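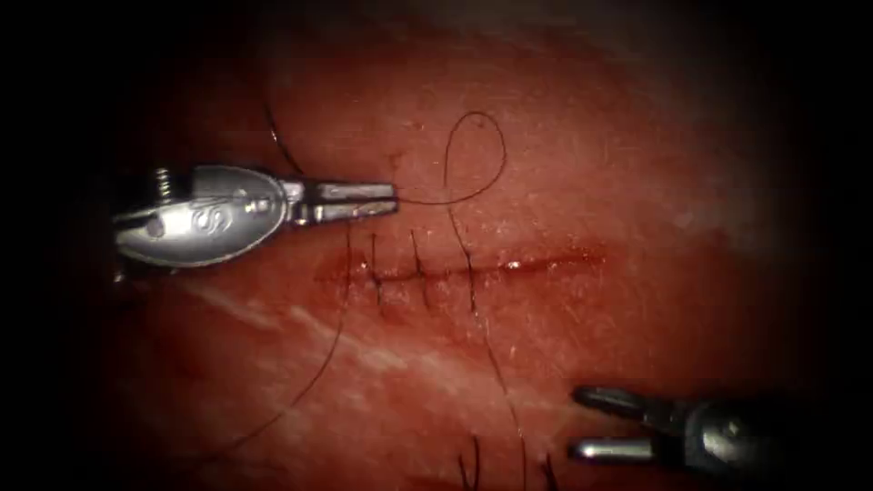 Straight incision with suture thread, Semeniuk tissue set.

Semeniuk Suture Set – notes for users

Contents: 2062 still images of straight incisions in soft tissue, grouped by stage of closure. The subject is the stitching: thread handling, stitch placement and the line of the wound.

Views: fixed. Lighting falls off toward the borders, and dark corners have been left uncorrected.

Labels: 6 classes – tissue, incision, thread, stitch, instrument, background. Closed and open jaws share the instrument class. Glare on wet or metal surfaces is not labeled separately.

Splits: 3, in the folders train, val and test. Image 99 in train has no thread mask and should be skipped.

Annotation: Pui-shan Tam and Kai-wen Siu. Review: Javiera Alarcón.

Known issues: thread masks break where the strand crosses a highlight. Fixes are planned for September.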